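# Left arm lets go of connector mid-insertion, no fault logged

**tovar_bench** wrote:

Hello all, long-time reader, and I think this is only my second thread, so be gentle with me. I look after a two-arm cell at our little repair shop in Sosville. We refurbish control boards, and for a few months now the arms have been taking over the dull part, where the board is held steady and the harness gets plugged back in before it goes to test.

Since we moved to the Bivix 3 update, the left gripper has started opening when it shouldn't. It picks up the harness nicely, carries it over to the board, lines up, starts to push, and then every so often the fingers simply relax. The connector flops over, the arm carries on with its pushing motion as if it were still holding something, and the sequence ends with a cheerful "complete." No stop, no warning, nothing in the fault list. If the last check didn't happen to be a power-on test, we'd be boxing these up and mailing them out with a plug dangling.

I went through the logs over the weekend with a pot of coffee and the dog at my feet. Out of 3,329 insertions since the update, the grip opened early on 192 of them. Before the update I can find exactly two, and one of those was me leaning on the wrong button.

What I've tried so far:

- new finger pads on the left side
- grip force up one step, then two
- slower approach
- swapping the left and right grippers over (the problem stayed on the left arm)
- a different batch of harnesses

It happens with the black plug on the long wires far more than with the little white one on the short wires. I have no idea whether that means anything.

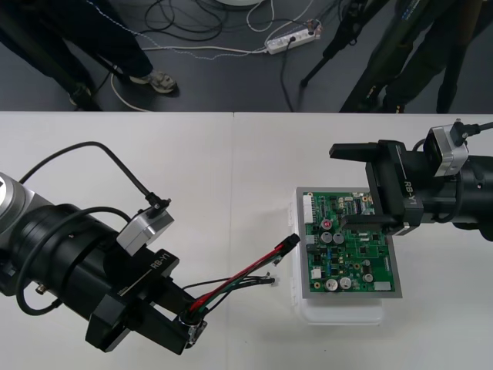

**gantry_gus** wrote:

I had something very like this last winter and lost most of December to it, so you have my sympathy! In my case it was the cable to the gripper. Every time the wrist rolled past a certain angle the signal dropped out for an instant, and the gripper controller took that as a request to open. You say you swapped the grippers and the trouble stayed on the left, which points the same way as mine. Did you swap the cables along with them, or just the grippers?

**tovar_bench** wrote:

Just the grippers, Gus. The cabling stayed where it was. I'm a bit embarrassed I didn't think of that, but it was late and I wanted my supper.

**Rocío Sandoval** wrote:

I'd like to push back a little on the cable theory, with all respect to Gus, whose posts have saved me more than once. If it were only the cable, the update wouldn't matter, and tovar_bench has two bad ones before it and 192 after. That's a very sudden cable.

We run the same software at our place in Bukotholm and I spent a long evening reading through the settings after we updated. There is a new one called "compliant release." The idea is kind enough: if the arm feels a sideways load above a limit while it's pushing, the gripper opens so that it doesn't tear a header off the board. The limit ships quite low. A harness with several wires twisted together is springy, and when you bend it around to reach the board it pushes back sideways against the fingers. Longer wires, more push. To my mind that would explain why your black plug suffers more than the white one.

Look under Motion > Contact > Release and see what's ticked.

**gantry_gus** wrote:

Fair point about the timing, Rocío. But people do move things when they update. They pull the arm back, they open a panel, they tug on something. I've seen plenty of "software" problems that began the same afternoon somebody had a screwdriver out. I'd still check the cable first. It costs ten minutes.

**millpond** wrote:

Can I say something about the part that bothers me more than the dropping? Grippers drop things. Mine drops things, my kids drop things. What I wouldn't be able to sleep on is a cell that drops the part and then reports "complete." Whatever the cause is, I would stop shipping anything from that cell until there's a check after the push. Gripper position would do: if the fingers are wider apart than the connector, you aren't holding the connector, and the step has failed.

And please think about the boards that have already gone out the door. How many of those 192 were caught?

**tovar_bench** wrote:

All but 20 were caught at power-on. Those 20 were a board type where the second harness only feeds an indicator, so it passes the test with the plug hanging loose. I went and pulled them off the shelf by serial number this morning, and thank goodness every one of them was still in the building. I've put a hand check on that type for now. My coworkers are not fond of me today.

I also looked where Rocío said. Compliant release is ticked on the left arm and not on the right! I never touched it. I suppose it turns itself on for whichever arm is set up as the inserting one.

**gantry_gus** wrote:

Well, that's one for Rocío. I'd still like you to wiggle the cable, for an old man's peace of mind.

**Rocío Sandoval** wrote:

Please don't just switch it off and leave it, though. I did that on our cell and the very next day we bent a header flat, with the arm happily leaning on it. Raise the limit a bit at a time, and set "on release" to "stop and hold" — it's the drop-down right underneath. As shipped it says "continue," and I suspect that's where your false "complete" comes from.

**millpond** wrote:

Who decided "continue" was a sensible thing to ship? I'm going to write to them about it, and I'd encourage everybody else here to do the same.

**b_ferris** wrote:

I'll disagree with millpond, gently. Some of us use that release on purpose for soft-seating parts, and stopping every time would drive me up the wall. It ought to be written in large letters in the update notes, I grant you that much. But I wouldn't want the default changed under me in the next version either, or we'll have this same thread again with me starting it.

**millpond** wrote:

Then let it be a question the software asks the first time you run a job. I don't think an inserting arm should be allowed to let go and say it finished. We may have to agree to differ on that one, b_ferris, and no hard feelings.

**tovar_bench** wrote:

Update, August 22, 2022, for anyone who finds this later with the same headache.

I set "on release" to "stop and hold" first and left the limit alone, so I could see what it had been doing. It stopped five times before lunch, every time with a sideways load warning and every time on the long harness. So Rocío's setting is certainly doing it. Then I raised the limit two notches and changed the path so the arm brings the harness around in a wider curve, with less bend in the wires as it reaches the board. After that, one stop all afternoon, and that one was a plug with a damaged latch, so I'd call it a good stop.

Gus, I did wiggle the cable for you. There's a soft spot in the jacket near the left wrist. I couldn't make it drop out however I bent it, but I've ordered a new one anyway and will fit it when it comes.

I've added millpond's finger-width check after the push as well. It adds about a second to each board and I don't mind that one bit. My plan is to run 2,000 insertions with everything as it is now before I take the hand check off, and I'll post the numbers when I have them. If anyone has compliant release running with a heavier harness than ours, I'd be grateful to hear what limit you settled on.

**gantry_gus** wrote:

Soft spot in the jacket, he says! Swap it soon. And write the date on the new one with a paint marker, you'll thank yourself.

**Rocío Sandoval** wrote:

Glad it's behaving. Ours is at three notches up with a four-wire harness, but our boards sit in a proper nest, so start lower than that and work up. I'll dig out the path file tonight and send it to you.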